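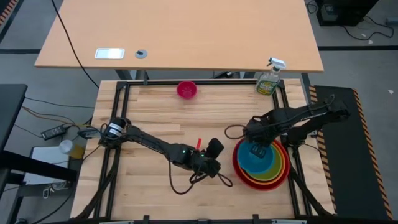
The four-day week, minus the brochure

By Renata Farías

Every few months another company announces that its staff now work four days for five days' pay, and that everybody is thrilled. I've read a lot of these announcements. They tend to come out in the first few weeks of the trial, when anyone would be thrilled.

Akeo, which sells payroll software and has 13 people in its Grerstead office, dropped Fridays last August. The press release promised the same output and happier workers. Catalina Zapata, who handles customer calls there, is happier on Fridays. "Thursday is a different story," she told me. "I eat at my desk and I don't pick up my phone if it's my mum."

That doesn't show up in the staff survey, which has 10 questions and doesn't ask when people have lunch.

I'm not against the idea. Two days off was once a radical demand too, and the labour movement was right to make it. But a lot of what gets called a four-day week is five days of work with the breathing room squeezed out. Some firms simply stretch the day to 10 hours and use the same name for it, which strikes me as cheeky.

Then there are the jobs the announcements leave out. Svitlana Skoryk looks after residents at a care home in Cedamlow, and somebody has to be there on Friday whatever the favourite theory happens to be. Her manager, Ignacio Lucero, did the sums on extra shifts and came up $3000 a week short. He hasn't raised it again.

Supporters say better-rested staff take fewer sick days, and that the savings will follow. Maybe. Most of the firms that try it have volunteered, though, and a boss who volunteers for this is probably a decent boss already. I'd like to see it tried at a badly run warehouse in Kincaid before I believe the graphs.

Akeo decides in a few weeks whether to carry on. Zapata hopes it does – she's signed up for a Friday pottery class and paid for the whole term.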